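Lab notes, August: the hand-guided sets are rolling

Quick one from the Mamo bench, lots going on.

We're at 101 hand-guided demos now, target is 200. Going okay. Kitchen and cleanup stuff mostly – pick up, tilt, set down, back to start. Whoever is holding the arm please go SLOWER than feels natural. The fast ones look fine when you're doing them and then the replay is all jerk and no grip.

Two ways of teaching this round. Hand on the arm for anything short. Remote sticks (the Grolter pair, not the old ones) for anything with a long handle, as your own hand gets in the way otherwise. Tunamura folks are doing the same split at their end so we can swap sets later. Format is still being argued over.

Things that keep going wrong:
Closing the fingers before they're level. Wait for it.
Grabbing too far up the handle. Low down is better, near the hanging hole if it's got one.
Shiny plastic. The wrist camera gets glare and people start steering off the glare instead of the part. Look at the edges.
Stopping the recording before the arm is home. We lost 4 good ones that way, pretty anoying.

Sticks need charging after every session, not just when they beep. Nerero is sending 2 spare finger pads, should be here before the next block. Sign-up sheet is on the door, mornings nearly full, plenty of room after 3 pm.

More next issue, if theres time.

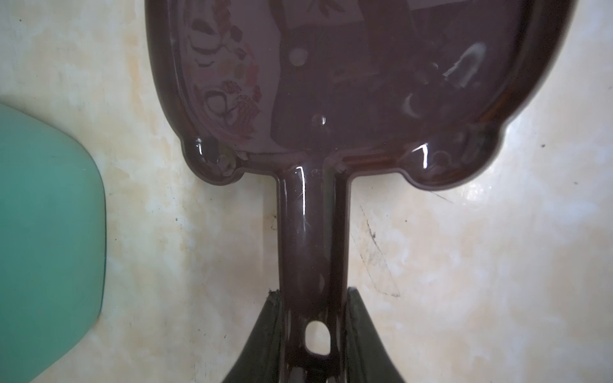
Wrist view, both fingers on the handle at the hole.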